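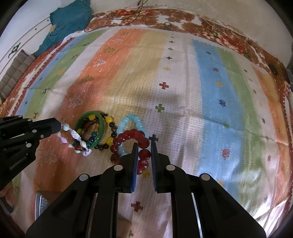 1/ A thread on bead trails, my favorite rabbit hole this winter

I have spent most of February reading about how beads got from one end of the world to the other, and I need to tell somebody. Sorry in advance, this runs long!

2/ Start with Murano. People love to say the glassmakers were ordered to the island in 1291 because of fire risk. Beads became a huge part of what left those furnaces, and they went everywhere: West Africa, North America, all over the Indian Ocean.

3/ But India was doing this long before Venice. Tiny drawn glass beads from the south coast turn up in digs across Southeast Asia. Imagine pulling a hot glass tube out by hand and chopping it into thousands of little pieces. For a living!

4/ Cowries get me every time. A small sea shell, used as money in places hundreds of miles from any ocean. You can't fake one easily, they hardly wear out, and they're nice to hold. Better design than most coins, if you ask me.

5/ Then amber. Baltic amber has been found in Bronze Age graves in Greece. It floats in salty water, it warms up in your hand, and it burns with a pine smell (please don't test your grandmother's necklace that way).

6/ Jade is really two stones under one name — nephrite and jadeite. Chemically they have very little in common. It took until the 1800s for a French chemist to sort that out.
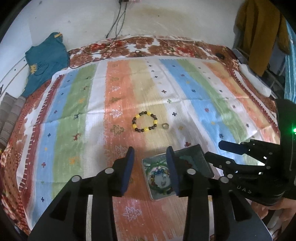 Dark beads with yellow ones in between. My favorite combination.

7/ My reading pile, if you want in: the old Courtois catalog (4 volumes, I'm on the second) and the Kalten newsletter, which has a wonderful run on trade bead colors. Issue 16 is all yellows. I read it twice.

8/ Still hunting for a decent map of the overland routes. The one in the Courtois stops at the coast, which is maddening when the good part is inland. If you know of a better one, please send it my way. Next thread will be on knots and stringing!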